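Pinzas de mano, segunda parte: sigo sin estar convencido

En marzo dije que no volvería a montar nada que tuviera más de diez remaches, y aquí estoy, en el taller compartido de Rotedby, con un par de pinzas a las que hemos acabado llamando Trollow. El diseño de partida es de Shoaib Mohmand, que lo colgó en el foro con el título «barato y robusto». Barato, según se mire: la lista de piezas me salió por 2.417 coronas sin contar los tornillos que perdí.

La idea es llevar una en cada mano, hacer tareas de cocina de lo más tontas y guardar los movimientos para que luego un brazo los imite. Lo de imitar ya lo veremos. De momento me interesa saber si con esto se puede coger un vaso de plástico sin acabar insultando a alguien.
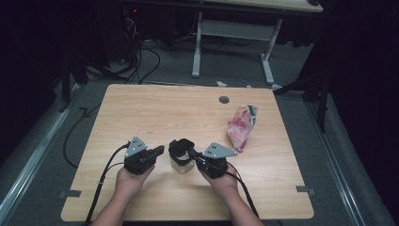
Las almohadillas

Mi primera queja seria. La espuma negra agarra bien, eso lo reconozco, pero también agarra todo lo demás. Después de un rato entre comida y envases, cada dedo lleva su recuerdo, y limpiar espuma porosa es un trabajo que en el hilo de Shoaib no menciona ni un solo mensaje. Fouzia Sethi propone fundas de silicona. Yo propongo esperar a ver cuánto cuestan las fundas de silicona.
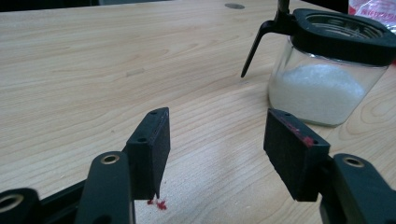
Restos rojos en la mesa y en la almohadilla derecha. Al fondo, el tarro.

Los eslabones son otra historia. El paralelogramo está bien pensado y los dedos deberían cerrar rectos, siempre que los agujeros estén donde dice el plano. En mi primer juego no lo estaban. Rehíce cuatro placas, lijé, volví a montar y la holgura bajó bastante, aunque sigo notando un clic al apretar con la izquierda. Shoaib dice que es normal. Para Shoaib casi todo es normal.

Pasarse piezas pequeñas de una pinza a la otra es lo que más me cuesta. Sujetar algo por un vástago corto, vale; llegar con la otra mano sin chocar los mecanismos ya es otra cosa, y en cuanto inclinas un poco la muñeca pierdes de vista la punta.
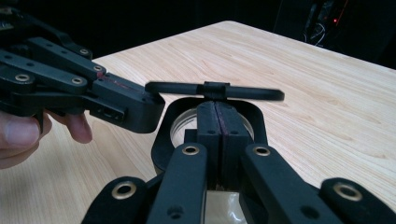 Rotedby, marzo

Retomo la entrada unas noches más tarde, con el café frío y menos ganas de discutir. He leído el hilo de Afridi, el otro proyecto parecido, donde aseguran que con 50 repeticiones por tarea sobra. En el de Cevham piden 500. Cuando dos grupos que hacen casi lo mismo dan cifras tan separadas, sospecho que las han puesto a ojo, y en ninguno de los dos hilos encuentro una prueba que se pueda repetir en casa.

Lo que sí puedo decir es que las bolsas arrugadas son un incordio. Un bote tiene una forma y se queda con ella —
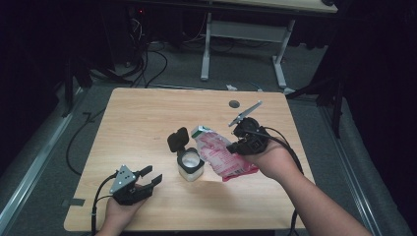 — mientras que una bolsa cambia cada vez que la sueltas, y no veo cómo va a aprender eso un programa a base de mirarme a mí, que tampoco lo hago igual dos veces. Fouzia cree que precisamente en esa variedad está la gracia. Puede ser. Me lo creeré cuando vea un brazo levantar una bolsa que no haya visto antes.

Pendiente: cambiar los cables por otros más flexibles (tiran de la muñeca), probar otra espuma y buscar ese clic. Si alguien ha montado la versión de Shoaib y no le suena, que me diga qué remaches usó.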